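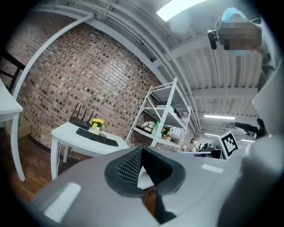

Chapter 2
Feeding the Fleet: Supply, Coal and the Unheroic Sea

Most accounts of war at sea begin with the guns. This chapter begins with potatoes, and readers who find that a disappointment may care to know that a good many admirals felt the same way.

A warship under steam was a hungry animal twice over. The crew had to be fed and so did the boilers, and the boilers were less patient. A captain could put his men on half rations and expect some muttering. A captain who tried the same with his coal simply stopped, usually somewhere inconvenient. Sail had spared earlier commanders this worry, though it gave them others, such as waiting three weeks for a wind.

Coaling was the job every sailor loathed. It was done with shovels, sacks and bare backs, and it left a fine black dust in the bedding, the bread and the officers' piano. Bands were sometimes ordered to play on deck while it went on. What the bandsmen thought of this is seldom recorded, but the instruments cannot have enjoyed it.

To see how supply shaped decisions, we shall follow one case through the chapter. Stondus is a small island navy of our own making, with 33 ships, a single good harbour at Justmont and a coaling station at Briser, 200 miles down the coast. Its admirals want to blockade a neighbour. Its paymasters want them to stay at home. In June the admirals get their way, and the trouble starts.

On paper the fleet can keep station for 53 days. The paper leaves out fog, leaking barges and the habit, common to all navies, of steaming faster than the orders say. It also assumes that every ship will be on station at once, when at any given moment several will be plodding back to Briser with empty bunkers. Keep this in mind when you meet a table of fleet strengths – the ships in it are rarely all in the same place.

Terms printed in bold in the sections that follow are explained at the back of the book. You will need a ruler for the map exercise, and some patience for the section on biscuit.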